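The Hanger Bench

Uwe Tiedemann had hung up, by his own reckoning, more coats than any man alive. Twenty-six years in the garment return hall at Mellia, and every jumper and blouse that came back from the shops of Steinbach and Wustden had passed over his table. He could take a hanger out of a pile with his eyes shut. So when they asked him to come upstairs and teach it to a machine he laughed so loudly that the girl from the office took a step back.

"Teach it what?"

"Hangers," she said. "Picking them up, putting them down. Just the way you do it."

He went up in February, straight after the early break, in his cream fleece because the heating on that floor was hopeless. Arne Böttcher was waiting for him with a black gripper in each hand and a grin all over his face. Arne had been a sorter too, until the spring, four places down the line from Uwe, and a pretty bad one. He was forever dropping things. Now he had a desk and a kettle, and he loved his work so much that he talked about it on the bus.

"You hold them like this," Arne said. "Squeeze, and the jaws close. Whatever you do with them, it learns from."

"And my own hands?"

"Are inside yours. I mean, behind. You'll see!"

Uwe saw, and it was dreadful. The first hanger skated away over the white board. The second one twisted round in the jaws and pointed at the ceiling. He had forgotten that a hanger was anything at all, that it had weight on one side and a neck that liked to roll. He'd known it once, he supposed, when he was nineteen and slow. Now he had to find it out again with two stiff black beaks, and by the time the kettle boiled he was sweating and absolutely delighted.

"It's the neck," he told Arne. "You can't go for the shoulder, it slides. You take it under the hook, where the wire's twisted, and you wait a moment."

"Wait for what?"

"For it to stop arguing."

Arne wrote that down. He wrote everything down. There was a number on the wall, the number of good pick-ups they had between them, and that first week it crept to 412 and seemed to stick there. Then Uwe got the trick of the basket, how to come in over the rim with the left and keep the right one quiet, and after that it climbed every day.

Downstairs they wanted to know what he was up to. He told them at dinner, waving a fork in each fist to show how it went. Some of them laughed. Marta from the steam tunnel did not.

"And when it's learnt?" she said. "Where do you go then, Uwe?"

He had no good answer and he didn't pretend to. He thought about it all the way home on the Hitville bus. His shoulder had been bad for seven winters. The night shift had been hunting for people since the summer and not finding them. Those things were true, and what Marta said was true as well, and they wouldn't lie flat together.

Next morning he put it to Arne, who stopped grinning for once.

"There's a place on the hall floor for somebody who knows when it's doing it wrong," Arne said. "More than one place. I've asked for four."

"Will you get four?"

"I don't know. I've asked, though. I'll go on asking."

"Ask for Marta," said Uwe. "She'd frighten it into shape."

He picked up the grippers. They were beginning to feel like something he owned, like the good scissors his mother had kept in the drawer. He'd noticed that he'd started to talk to the hangers under his breath, come on, come on, there you are, and that Arne, at his desk, sometimes mouthed it along with him.

The number stood at 2,278 when the manager came up to look. She stood by the curtain with her coat on and watched him work. Uwe didn't hurry for her. He was thinking about the neck, and the little kink in the wire, and how he would explain it to Marta.
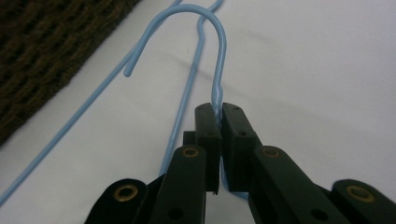
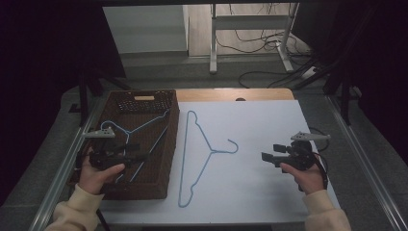

Blue wire hangers and black grippers on the white board, upstairs at Mellia.

"Is it always the blue ones?" the manager asked.

"Blue's what we've got today," Uwe said. "Do you want a go?"

She looked at Arne, and then she took off her coat.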